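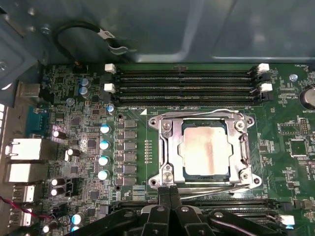

Sección de Escalada y Material – Club de Montaña Salameh

Cuerda simple Bellance 9,5 (70 metros)

Es la cuerda que más se presta en la sección y, por tanto, la que peor vida lleva. Tenemos varias en el armario, todas del mismo modelo, y en esta página está lo que conviene saber antes de pedir una, antes de usarla y antes de devolverla con esa cara de «ya estaba así».

La Bellance es una cuerda simple de 9,5 milímetros, pensada para escalada deportiva y para los que se creen que hacen escalada deportiva mientras reposan en la tercera chapa. Funda apretada, tacto más bien seco, marca de mitad en negro. Pesa lo que pesa una cuerda de setenta metros, dato que se olvida en el aparcamiento y se recuerda en la última cuesta de la aproximación.

Ficha

Tipo: simple
Diámetro: 9,5 mm
Longitud nominal: 70 m
Tratamiento: funda y alma, repelente al agua
Color: naranja con traza gris (las nuevas), un marrón de difícil defensa (las demás)
Marca de mitad: sí
Bolsa con lona: incluida
Referencia de armario: 323
Préstamo: socios federados con el curso de seguridad hecho

Para qué sirve

Vías de un largo de hasta 33 o 34 metros, contando con que hay que bajar. La cuenta parece sencilla y, sin embargo, todas las primaveras alguien la hace mal. Nudo en el cabo libre siempre, también en la vía corta, también en la que ya conocéis, también si asegura Dirk Kasten, que lleva media vida en esto y sigue haciendo el nudo sin que se le caiga ningún anillo.

Va bien en los sectores de la zona de Zindisstead, que son placa vertical con regletas y alguna panza. En la cueva de Proltonbridge también, aunque allí la cuerda roza en el labio de salida de casi todas las vías de la derecha. Alargad las dos últimas cintas. La funda lo agradece y el que venga detrás a probar el proyecto, también.

Para qué no sirve

Para montar un top rope y dejarlo toda la tarde con un grupo de iniciación. Para eso están las cuerdas de 10,2, que son feas, gordas y aguantan a los adolescentes. Tampoco para rapelar con otra más fina sin haberlo practicado antes, ni para remolcar una furgoneta. Lo último consta en el cuaderno de préstamos y preferimos no entrar en detalles.

Cómo se comporta

Desde nueva se desliza con alegría. En los primeros días corre mucho por el asegurador, sobre todo en los de frenado asistido ya algo gastados, así que conviene quitarle la prisa con un par de vías fáciles. Con el uso se vuelve más dócil y coge un poco de cuerpo. A partir de ahí chapar con ella es un gusto: entra sola en el mosquetón, incluso cuando la mano que la lleva está temblando a la altura de la oreja.

La fuerza de choque es moderada. Traducido: los vuelos son blandos si el asegurador acompaña. Si el asegurador está mirando el móvil, son otra cosa, y no hay cuerda en el catálogo que lo remedie.

Se riza si se recoge en anillos. Mejor en madejas o, mejor todavía, echada sin más a la lona. Elfriede Petersen, que lleva el armario de material, distingue a los del método de los anillos en cuanto abre la bolsa y no suele callárselo.

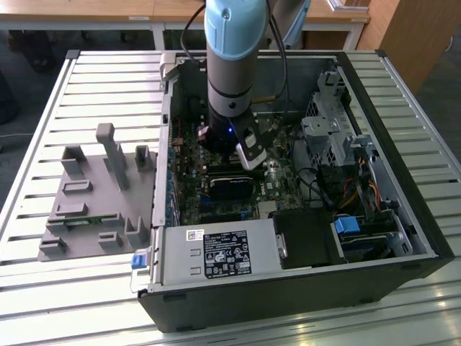
Equipo de sobremesa abierto, con la placa base a la vista.

Préstamo y devolución

Las reservas se hacen en la web del club, apartado Material, con el número de socio. Recogida en el local a partir de las 19:30. Se presta por un máximo de 3 noches; para viajes más largos hay que escribir a Elfriede con tiempo, entendiendo por tiempo algo más que la víspera.

La fianza es de 13 euros. Ya sabemos que no cubre ni el mosquetón de la bolsa. Su función es que os acordéis de volver.

Al recogerla:

Pasadla entera por la mano, de cabo a cabo, antes de salir del local.
Comprobad que la marca de mitad sigue viéndose.
Mirad la etiqueta del extremo: si falta, la cuerda no sale.
Firmad el cuaderno. Con letra legible, a ser posible en un idioma.

Al devolverla:

Suelta en la lona, con los dos cabos atados a las cintas de colores.
Seca. Si ha cogido agua, se avisa y se deja fuera de la bolsa, colgada en la barra del fondo.
Anotad días de uso y vuelos fuertes. «Alguno» no es una cantidad.
Si habéis notado una zona blanda, plana o peluda, se marca con esparadrapo y se dice de palabra. No pasa nada por decirlo. Pasa si no se dice.

Limpieza

Agua templada y jabón neutro, bañera o barreño grande, y a secar a la sombra y sin tensión. Nada de lejía, nada de suavizante, nada de radiador. La lavadora es tema de debate en la sección desde antes de que existiera la sección; la postura oficial es que no, y la de Dirk es que en frío, en bolsa y sin centrifugar. Esta página recoge la postura oficial.

No la guardéis en el maletero. Entre el calor, la botella de líquido limpiaparabrisas y la batería vieja que todo el mundo piensa llevar algún día al punto limpio, es un sitio pésimo para un textil del que uno se cuelga.

Retirada

Cada cuerda lleva su hoja. Se retira por fecha, por desgaste o por sospecha, y la sospecha basta. Los cabos pelados se cortan y se vuelve a marcar la mitad; cuando una Bellance baja de 60 metros pasa al rocódromo, y de ahí a felpudo. Hacemos unos felpudos bastante dignos. Hay lista de espera.

Si recibís una cuerda acortada, la longitud real está escrita en la etiqueta y también en la bolsa. Leedla en el local y otra vez a pie de vía – los 70 de la ficha son los de fábrica, y la roca no consulta la ficha.

Compra a través del club

Quien quiera una propia puede sumarse al pedido conjunto, que se cierra en marzo. Viene con la misma lona y sin historial, dos ventajas evidentes. El precio depende de cuántos nos juntemos y se confirma por correo antes de cobrar nada. Hay también versión de 80 metros, para los que ya han descubierto que las vías buenas de Proltonbridge terminan justo después de donde se acaba la otra.

No se admiten cambios de color una vez hecho el pedido. El año pasado los hubo y todavía queda una verde pistacho en el armario. Está nueva. Escala igual que las demás.

Material relacionado

Juego de doce cintas exprés, ref. 473
Lona de recambio para bolsa de cuerda
Cuerda de 10,2 para iniciación (60 m)
Casco, tallas única y la otra

Dudas sobre esta ficha: en el local o por el formulario de Material. Las preguntas sobre si una cuerda con un corte pequeñito «todavía vale» tienen la misma respuesta todas las veces.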